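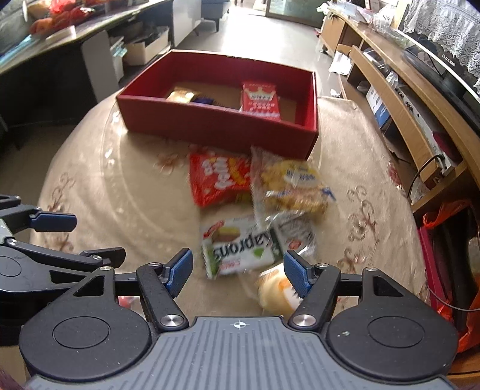
A round, pale snack cake in a clear wrapper with an orange and white label.

Nektarios Kyriakidis is a communications writer and editor, best known for the plain-language handbooks he prepared for small firms and public bodies in and near the port town of Skarovance. He has worked at one time or another as a reporter, a press officer, a radio scriptwriter and a teacher of evening classes, and he is fond of saying that all four were the same job with different chairs.

Early life and training

Kyriakidis grew up above his family's stationery shop, where he wrote the window cards from the age of 11 and was allowed, after a good deal of pleading, to letter the price lists as well. He went on to study languages and modern history, and spent his summers at the Lambrakis news agency, at first carrying proofs between floors and later writing the short shipping notices that ran at the foot of the back page. He has often spoken kindly of those notices, which had to fit the ship, the cargo and the hour of arrival into a single line.

Career

After his studies he joined Lambrakis as a junior reporter and stayed for 9 years, mostly covering harbour business, schools and the local courts. He then moved to Toteo, a ferry operator, as its press officer. The company had until then sent out its timetable changes in the language of its legal department, and Kyriakidis rewrote the lot over one long winter – passenger notices, complaint letters, even the signs on the car deck. The collected guidance ran to 1,845 entries and was passed from desk to desk in a set of ring binders before it was finally put on the company's internal website.

He left Toteo to work for himself, and has since written for libraries, housing offices and a number of small museums. His evening course, Cesus, began in August in a borrowed reading room and takes its name from the street outside. Over 20 people came to the first session, and some of them later helped to teach it.

Style and views

Kyriakidis favours short words and a friendly tone, though his own letters are known to wander pleasantly for several pages. He advises students to read every notice aloud before sending it, preferably to somebody who is busy with something else. He has been less welcoming towards slogans, and declined to write one for the Skarovance tourist office, offering a walking map with notes instead. The map is still handed out at the ferry terminal.

See also
Plain language
Press officer
Technical writing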